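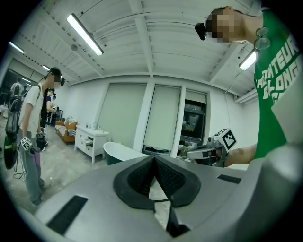

Section 2 of the club guide takes you from a bare bench to your first practice recording with the hand-held grippers. If you joined the Flurdale robotics club in June, this is the part you've been waiting for! We work in teams, and each gripper needs its own operator, so read the steps together before anyone squeezes a trigger. The white cube with the black-and-white marker patterns goes on top of the gripper, above the hand, and it has to stay in plain view the whole time. Your head camera sits on the forehead, on a strap or on the front of a cap, whichever you find comfortable.

2.1 Getting the gripper ready

1. Take one gripper from the Dukar shelf and write its number in the sign-out book.
2. Squeeze the trigger slowly, all the way in, and let it go. The fingers should open and close without catching.
3. Wipe the marker cube with a dry cloth. Fingerprints on the black squares cause more lost tracking than anything else we've run into.
4. Try to wiggle the cube. If it moves at all, hand the gripper to Fabian Wyss or Mirjam Thaler, who keep the small hex keys.

Note: Don't peel or re-stick the marker patterns yourself. Every cube is matched to its gripper in the Trernar settings file, and a swapped face will drive you up the wall for an entire evening (ask Rupert Gruber!).

2.2 Putting on the head camera

5. Tighten the strap until it stays put when you nod.
6. Look down at your hands and have a teammate check the preview. Both hands should be in the lower half of the picture.
7. Glasses can stay on if you need them. Otherwise put them somewhere they can't fall.

Caution: Keep cables away from your feet. Before you start walking, look at the floor behind you as well as in front.

2.3 Your first recording

8. Open Sandhu on the team laptop and choose "New practice run."
9. Stand still, hold the gripper at chest height and turn your wrist slowly left and right until the status bar goes green.
10. Press Start and wait for the beep.
11. Pick up the practice block, put it in the tray and return your hand to chest height. Take your time. A run can last up to 30 seconds, and a calm pickup looks wonderful on playback.
12. Press Stop, then watch the run as a team before saving it.

Note: Saved runs are numbered from 1000 upward. Runs below that belong to last year's class, so please leave them alone.

If the status bar stays red, go back to step 3. Still red? Restart Sandhu once, then call Rahel Mösli over.

Section 3 covers two-handed tasks, starting with folding a towel.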